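Home table-laying kit from Plummont: what you get and what it asks of you

Several readers wrote in after the March issue to ask about the two-armed kit that Plummont has started offering for homes and small residential settings. It is now open for orders, and we have spent some time with the paperwork, the handling notes and a set of runs in an ordinary living room. This item covers what is in the box, how it behaves with tableware, what the service plan includes and where we think it falls short.

The kit is sold under the name Hiramow. It is meant for people who want help with light, repeated jobs at table height: putting out cups and bowls, moving cutlery, stacking and clearing. It does not cook, it does not wash up and it is not meant to lift a person or steady one. Plummont says so on the first page of the manual, and we would like to see more suppliers put that sort of thing so early.

What is supplied

The standard order has two arms, a mounting base, a head camera, cabling, a power unit and a stop button on a long lead. The hands are fitted at the factory. Setting up took us 135 minutes from opening the first carton, including a break to find a longer extension lead. Plummont's own estimate is shorter, but it assumes that the room has already been cleared and measured.

Tables are not part of the order. The manual asks for a firm, level surface and gives a range of heights. Folding tables are allowed as long as the legs lock, and this will suit a lot of households that don't have a spare table to give up. If you use two side by side, the software needs to be told where one ends and the other begins. You do this by guiding an arm to each corner in turn and pressing the button on the wrist. It is dull work, and you have to do it again whenever a table is moved by more than a hand's width. 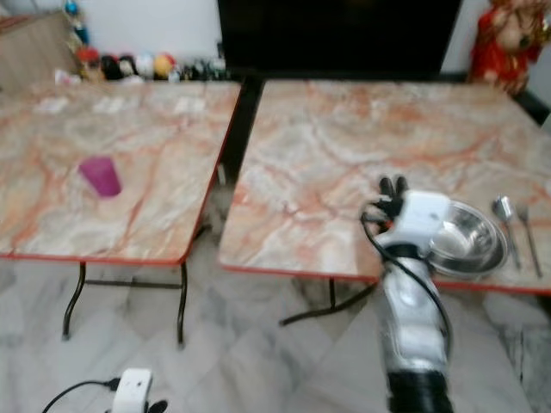 Tableware is the main thing the kit is sold on, so we gave it most of our attention. Plummont lists cups, bowls, plates up to dinner size, spoons and forks as supported items. The list leaves out glass, anything with a stem and knives of any kind. Our settings were the everyday sort, with a purple plastic cup on one table and steel bowls, a spoon and a fork on the other. Nested bowls are a fair test for any hand, as the rims sit close together and shiny metal throws back bright patches of light that a camera can mistake for edges. The manual suggests turning off any lamp directly over the table and drawing the curtains on a sunny day. We did both, and would advise buyers to do the same before they ring the helpline.

Each item has to be taught once. You put it on the table by itself, start the teaching routine and guide the hand through a pick and a place. After that the item has a name in the list and can be used in any routine you build. The software keeps up to 121 items, far more than a normal kitchen would call for. Colour helps. A strongly coloured cup is easier to teach than a clear or white one, and the manual has a short table of colours that work well against pale surfaces.

Patterned tabletops deserve a mention. A busy marble print is harder for the camera than a plain one, and Plummont will supply a plain grey mat if you ask when ordering. We did not use it.

How it runs

Routines are built on a tablet. You choose the item, the starting place and the finishing place, and add as many steps as you like. There is a slow setting, a normal setting and a setting marked "watch", in which the arm pauses before each grip and waits for you to tap the screen. We recommend "watch" for the first week. It makes a short routine feel long, but you learn where the arm is likely to reach, and you find the mistakes in your own instructions before they matter.

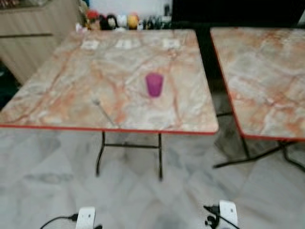 The arms can work separately or as a pair. Working as a pair is slower to set up, as each arm has to be given a side and a shared strip in the middle where only one may enter at a time. Leave this strip wide. We made ours narrow to begin with and the software refused to start, with a message that gave a code and nothing else. The code is explained on page 118 of the manual, in a section on storage, and that is a strange place for it. Erlinda Catacutan, who answers technical questions for Plummont, told us the message will be written out in full in the next update.

Thin items are the weak point. A spoon or fork lying flat gives the fingers very little to close on, and the manual advises setting cutlery down with the handle near the edge of the table. For some households this will defeat the purpose. There is a small ridged tray, sold separately, that holds handles clear of the surface. We think it should be in the box.

Noise is low. You can hold a conversation beside it, and you could probably have the television on without turning it up. The fan in the power unit is the loudest part.

Room, cables and floor

Buyers tend to ask about the arms and forget about the space. The kit needs clear floor in front of the table and enough room behind it for someone to walk through with the stop button in hand. Shelves and ledges within reach should either be cleared or marked in the software as places to avoid. Marking is done on the tablet by drawing a box over the camera view, and it is one of the better parts of the product. You can mark a whole row of ornaments in one go and leave them where they are.

Cables are less well handled. The leads to the hands are long enough for a full reach, so at rest they hang in loops. Clips are supplied, but they open easily. On a hard floor the power lead wants taping down or running along the skirting board. Plummont sells a floor channel for this. A cheaper one from a hardware shop does the same job. 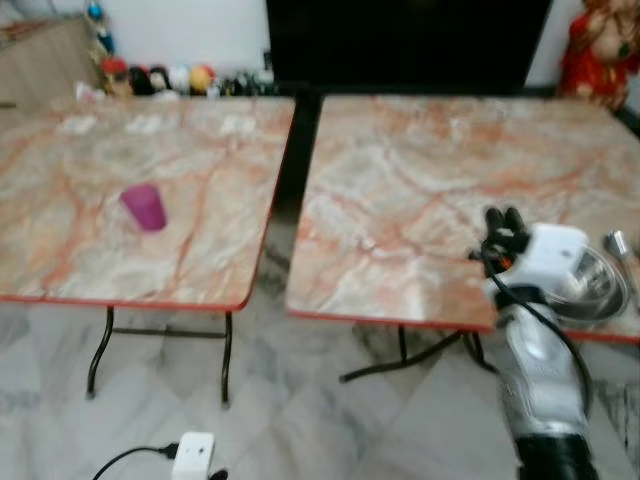
The service plan

Plummont does not carry out visits itself. These are done by Kwiatkowski, a repair firm that already looks after stairlifts and adjustable beds in much of the region. The plan includes one yearly check, replacement finger pads, telephone help on working days and a loan arm if yours has to go away for repair. Call-outs between checks are charged by the hour. Software updates are free for as long as the kit is supported, and Plummont has put that in writing.

Kwiatkowski has 41 fitters trained on the Hiramow at present. If you live outside their area you can still buy the kit, but you will have to send parts by courier, and the loan arm is not offered. Ask for your postcode to be checked before you pay a deposit.

Training is run by Vitdale at its own premises or over a video call. The first session is included in the price. We took the video version and found it clear, if a bit quick in the part on corner marking. A second session can be booked at a charge, and anyone planning to use both arms together should set money aside for it.

Who it may suit

We would look at this kit for a day centre or a shared house where the same tables are laid the same way several times a day and a member of staff is always in the room. For a single person at home it is harder to recommend at the current price, unless reaching or gripping is a real difficulty and somebody can help with the setting up. The three-month rental is the better way in. Half of what you pay comes off the price if you go on to buy.

Orders placed before May 1, 2026 will be delivered with the older finger pads and can be exchanged free of charge at the first yearly check. Orders placed on or after that date come with the new pads fitted. Readers who already have the kit are welcome to send us their own notes, and we would be especially glad to hear from anyone using the cutlery tray.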